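Consumer Behavior, Unit 6 handout
Claims, containers and the myth of the tidy home

Read before class. Bring the worksheet from Unit 5, the one with the receipts.

6.1 What is being sold

Home organizing is usually taught as a branch of housekeeping. I would like you to treat it as a branch of retail. The advice comes in books, shows and store displays, and a surprising amount of it ends with a purchase. You have too much stuff, so buy something to put it in. Students tend to laugh at this and then tell me about the shelf unit they just ordered.

The usual claim has two parts. First, clutter makes people unhappy. Second, containers reduce clutter. The first may be partly true, though most of the studies you will find ask people how they feel about their homes, and unhappy people often feel bad about everything, homes included. The second is hardly ever tested. It is simply assumed, mostly by people with bins to sell.
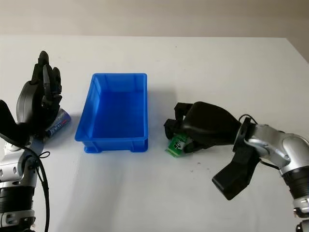
Fig. 6a. Open bin, blue plastic, nothing stored.

6.2 The Brerine survey

Our main reading is the Brerine household survey, carried out in April in the town of Akham. The sample was 172 households, of which 163 sent back the second form. The sponsor was Cloltora, a storage retailer. Keep that in your head while you read the summary page, which says that homes with "a storage system" were calmer.

Go to the back and look at how "a storage system" was defined. It meant having bought one in the past year. A family that keeps its mail in an old shoebox and never loses a letter was counted as having no system. A family with unopened bins in the garage was counted as having one. I can't see how any conclusion about calm survives that.

There is also the matter of who answers. People who have just spent $485 on shelving have a reason to report that it helped. We met this in Unit 3 under the heading of post-purchase justification. The survey makes no attempt to correct for it.
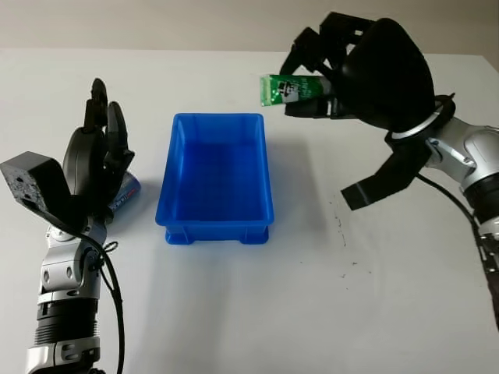

Philomena Ní Chonaill wrote on the course board that I was being unfair to the survey, and that her own kitchen did get easier to use once every drawer had a divider. She may be right about her kitchen. She also cleared out the drawers before putting the dividers in, by her own account, and we have no way to tell which step did the work. Malachy Dunne suggested a group that clears out and buys nothing. Good. Why didn't Brerine have one?

6.3 Decanting

Decanting means moving food out of its package and into a matching jar. Supporters say it keeps food fresh and shows you what you have. Against that, the package carries the date, the ingredients and the cooking times, and all of these go in the trash. For dry goods bought in bulk I have no quarrel with a jar. For anything with an allergy warning I do. Some guides tell you to write the details on a label, so you are now copying out by hand what was printed on the box to begin with.

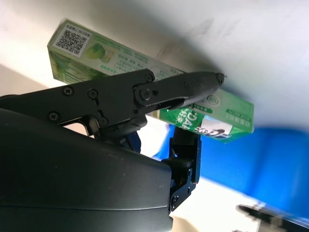 Declan Dunne objected in seminar that most people know what flour looks like and don't need a printed panel to tell them. Fine, but do they know plain from self-rising a month later? He conceded the flour and held out for pasta.

6.4 For next time

Find one organizing claim in a store, ad or magazine. Write down who makes it, what evidence is offered, and what you would have to measure to check it. One page is enough. "It looks nicer" is a claim about taste and does not count.

The worksheet is worth 40 points. Late work goes to the box outside the Ó Néill room, and please put your name on it this time.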